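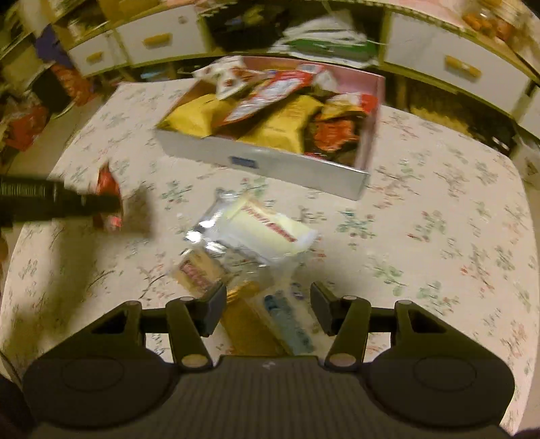
The Brinholm 2 is a mid-size Android phone with a matte back, a flat display and a 1,000-nit panel. Brightness holds up outdoors, though the automatic setting reacts slowly in mixed light. The camera does well with fine, low-contrast patterns - small pink and green floral sprigs on a cream tablecloth, for instance - but sharpening is heavy at default settings. Turn it down one step.

Battery life is good. After a workday of mail, maps and calls, the review unit had 37 percent left. Charging to 94 percent is quick; the last stretch is slow.

The speaker is thin, and the Zerkgate launcher can't be removed. Buy it for the screen.

Dulce Becerra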